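Gernis Hand and Forearm Clinic – Frequently Asked Questions
Last updated Sunday, June 9, 2019

Do I need a referral from a doctor?

No. You may book directly. A referral is required only if your insurance plan asks for one before it will pay for manual therapy. Check the wording of your plan before the first visit. The clinic does not contact insurers ahead of an appointment.

What conditions are treated?

Most clients come in with tendon pain at the elbow, stiffness after a wrist fracture, trigger finger, or numbness linked to carpal tunnel syndrome. Post-surgical hands are accepted once the surgeon has cleared the client for soft tissue work. Neck and shoulder complaints are assessed only where they appear to contribute to symptoms in the arm. Low back and leg complaints are referred to the Dobre office.

Who will treat me?

Delia Cisternas, registered massage therapist, sees all new clients at the Fluninholm location. Follow-up sessions may be booked with either of the two associate therapists. If you prefer to stay with the same therapist for the full course, state this at booking – it can add a week to the wait.

What happens at the first appointment?

The first appointment is 60 minutes. It consists of a written history, range-of-motion measurements at the wrist and elbow, a grip strength reading on both sides, and hands-on treatment in the time that remains. Wear a short-sleeved shirt or one with sleeves that roll above the elbow. Remove rings and watches before the session starts. Bring imaging reports if you have them; the films themselves are not needed.

How many sessions will I need?

Tendon complaints of less than three months are usually reviewed after four sessions. Long-standing complaints are booked as a block of 12, with a repeat of all measurements at the midpoint. If the midpoint readings show no change, treatment stops and the client is sent back to the family doctor with a written summary.
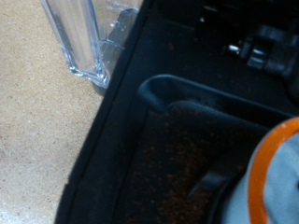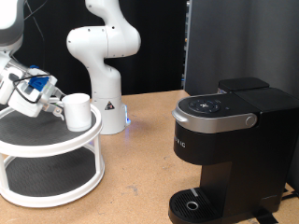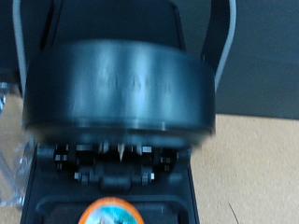
Grip work at home is part of nearly every treatment plan. Exercises are done once a day for the first week and twice a day after that, unless the therapist has written something else on your sheet. Begin with open-hand stretches, then move to light holding tasks. A plain cup, about as tall as it is wide, like the white one held between the two fingers of the gripper, is a suitable size for the thumb-and-finger hold: keep the wrist straight, hold for five seconds, set it down, rest for five seconds. Use an empty cup in the first two weeks. Stop if pain goes above four on the ten-point scale and is still there the next morning.

Can I keep working during treatment?

In most cases, yes. Desk workers are asked to limit unbroken keyboard time to 33 minutes. Clients who use vibrating tools should speak with their employer about a change of duties during the first two weeks. The clinic can supply a letter stating dates of treatment. It does not issue sick notes.

Will the treatment hurt?

Deep work on the forearm can be uncomfortable. The pressure should stay at a level where you can breathe normally and keep the hand relaxed. Mild soreness for a day or two is common. Bruising is not expected and should be reported by phone.

When is massage not suitable?

Do not attend with a fever, an open wound on the hand or arm, a suspected new fracture, or a known blood clot. Tell the therapist if you take blood thinners, are pregnant, or have had lymph nodes removed on either side. In these cases the session is adjusted or postponed.

What oils are used?

Unscented grapeseed oil is standard. The tables and face rests are wiped down between clients. If you have a skin allergy, a water-based lotion is available, or you may bring your own product in a sealed container.

What are the fees?

The first appointment is $187. Follow-up fees depend on session length and are posted at the front desk. Payment is due on the day by card or check. Receipts show the therapist's registration number, 2828, for insurance claims.

What is the cancellation policy?

Cancel at least one full business day ahead. Late cancellations are charged at half the session fee. Missed appointments are charged in full. Clients who arrive more than 15 minutes late are treated for the time left in their slot – the fee stays the same.

Where do I park?

The Fluninholm location shares a lot with the Fonotitz Building. Enter from the rear and use the spaces with green markings. The lot will be resurfaced in July, and street parking will be the only option until the work is finished.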